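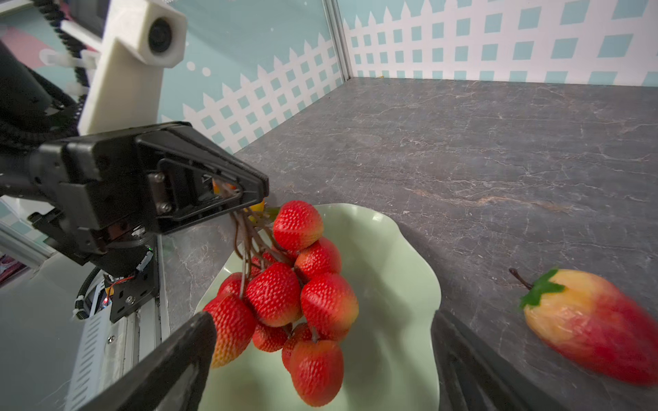
Jonton lab asks for a second pair of arms, and a line for strawberries

Feb 13, 2023

The robotics lab at Jonton Technical College has sent its equipment request for next year up the hill to the finance office, where it is now being read by people who would like to know why a research budget contains fruit.

The big item is a second two-arm station to go with the one the lab already runs. The small items take up most of the form. They include spare gripper fingers, cable clips, replacement wrist cameras, hex keys ("assorted, many") and 80 dollars for artificial produce.

"The arms went through with one question," said Rattana Sangkhawat, who put the request together. "The strawberries got a page and a half."

Her written reply to that page and a half runs to two. It explains that a bunch of fruit on thin stems is a hard thing for a gripper to hold and a harder thing to set down on a plate, that real strawberries last one afternoon under the lights, and that the college has already paid for real strawberries once, in August, and did not care for the smell.

Finance also wanted to know if the wall decorations count as furniture. The lab's present station has light blue walls with mushrooms and a white picket fence along the bottom, under a pink scalloped awning. Anum Mughal, who handles purchasing for the building, has ruled that they are "consumables, patterned." The form has no such category. She has added one.

Two suppliers have quoted for the new station. Ernus offers the arms, rail and cameras as a set, with delivery in 20 weeks. Rasell is cheaper and quicker but sells the wrist camera mounts separately, and Sangkhawat would sooner print her own, as the lab does now. Neither firm supplies plates.

Surachet Somboon, a technician, asked for one more thing: a drawer. He figures he spends some 66 minutes a week looking for small tools, and he attached a picture of the current station to make the case.
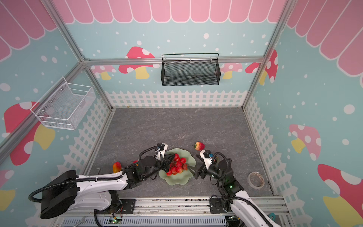
What happens next

The request goes to a budget meeting next month, along with a bid from the welding shop for a new extractor fan. Rungnapa Wattanapong, who chairs the meeting, said both would be heard on their merits and that she had been given a strawberry to look at. She has not given it back.

If the station is approved, it will go in the old copy room in the Thongdee Building. The room needs a new electrical outlet, which the facilities office prices at 200 dollars, or two and a half times the produce. No questions have been asked about the outlet.

News tips and corrections: see the Jonton campus news desk, ground floor, Thongdee Building | © 2023 Jonton Campus News | Back to top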